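Stornard is looking for a part-time bookkeeper to join our office from February. You will enter supplier invoices, match bank payments and prepare the monthly sales tax figures for Calum Chisholm, who runs accounts.

Hours are mornings, 9 a.m. to noon, with up to 50 hours a month in total. You need at least two years of bookkeeping experience and should be comfortable with spreadsheets. We keep our ledgers in Trusteo and will train you on it if you have used something else.
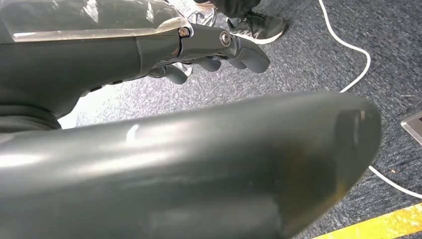

Pay is monthly and depends on experience. Parking is free behind the building.

To apply, send a resume and the names of two references to Vojtěch Šindelář at the front office. Interviews take 30 minutes and include a short ledger exercise.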